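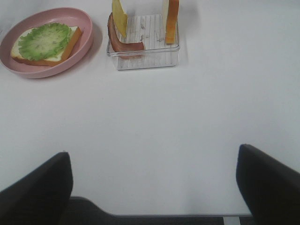 Ticket 2145: sandwich station, lettuce goes limp before service
Opened by: Güven Baysal, Burkwood canteen, kitchen 4
Status: open, waiting for supplier

Problem
From the start of July we receive complaints that the lettuce in the cheese sandwich is soft when people eat it. We put the leaf directly on the white bread, on the pink plate, and the fillings wait next to it in the clear container with the ribbed bottom.

Tried so far
1. Changed the order, cheese first and lettuce after. A little better, but the bread slides.
2. Dried the leaves longer in a towel. Good result in the morning, no difference after 14:00.
3. Moved the spare leaves to the lower shelf of the Zamer fridge. Same as before.

Reply from Oğuzhan Demirtaş
Please check the delivery note. Batch 431 from Ağca was the frilly type, and I think it was cut too early. Also keep the lid on the container between orders — I found it open two times.

Update, 16:20
Lid is now closed between orders. I asked Ağca for 8 heads from another batch. Please do not close the ticket before they arrive.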